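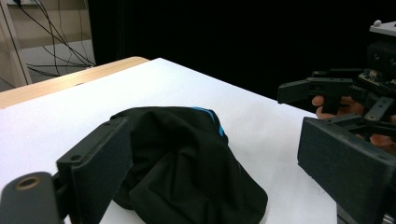
Laundry and Clothing Care: Questions From Guests

Does the house wash my clothes for me?

No. Fedemen House provides the machines and you do the washing. Bed linen and bath towels are the exception. Those are changed by the house every Monday if you leave them in a pile outside your door by 9 a.m. Please don't put your own clothes in that pile. They will be washed hot with the sheets.

Where are the machines?

On the lower level, past the bike storage. There are 2 washers and 2 dryers. The door opens with your room key. If your key has stopped working on that door but still opens your room, bring it to the front desk and it can be reset in a minute.

What does it cost?

Washing and drying are included for anyone staying a week or longer. Shorter stays pay at the desk and get a token for each load. Tokens don't expire, but we can't refund them after you check out.

What hours can I use the laundry room?

7 a.m. to 10 p.m. Start your last load by 8:30 p.m. so it can finish drying. The bedrooms directly above are occupied and the spin cycle is loud.

Do I need to bring detergent?

Yes, or buy it from the desk. Both washers are high-efficiency models and need HE detergent. Liquid goes in the left side of the drawer and powder in the middle. Pods go straight into the drum before the clothes. Use less than the cap suggests. Too much soap is the most common reason a washer stops with an error code.

How do I wash dark clothes without fading them?

Turn them inside out, use cold water, and choose the short cycle. Wash them with other dark items. Take them out as soon as the cycle ends, and hang them up if you have the time. New black or navy clothes should go through the first wash alone, especially if they have a light-colored trim that could pick up dye.

What about stretchy or athletic clothing?

Cold water, no fabric softener, low heat or no heat. Softener leaves a coating on stretch fabrics and they stop absorbing sweat. If the smell stays after washing, soak the item in the sink with a cup of white vinegar and cold water for half an hour, then wash as usual.

Why does the dryer say it's finished when my clothes are damp?

Usually the load is too big or the lint screen is full. Clean the screen before every load, and take out anything heavy, like jeans, to dry separately. The automatic setting works with a sensor that touches the fabric, and a tightly balled sheet can fool it. For mixed loads, use the timed setting instead.

Someone left their clothes in the machine. Can I move them?

Wait 15 minutes after the cycle ends. After that you may move them to one of the baskets on the folding table. Don't put another guest's wet clothes in the dryer. You don't know what can take the heat.

I left something behind. How do I get it back?

Anything found in the laundry room goes to the lost and found shelf behind the desk, where it stays for the rest of the month and all of the next one. Email us with the color, the size, and the day you think you left it. If we have it, we can mail it to you and charge the postage to your card. Elvira Cabrera handles lost items and answers these messages on weekdays.

Can I hang clothes in my room?

Yes, on the rack in the closet or over the shower rail. Please don't hang anything on the sprinkler pipes or on the heaters. Irons are available from the desk, and the ironing board is in the hall closet on each floor.

Is there a dry cleaner nearby?

Taipe Cleaners on Pletgate is a short walk away. Drop off before noon if you need something the next day. They also do hems and zippers. We don't have an account with them, so you pay them directly.

A machine isn't working. Who do I tell?

Call the desk, or ask for Yeison Paucar, who looks after the building. Tell him which machine it is and what the display says. Please don't force the door open if it is locked with water inside.

Filed under: Your Stay, Laundry, House Rules

Fedemen House, Clekcombe | Contact the front desk | © Fedemen House. All rights reserved. | Back to top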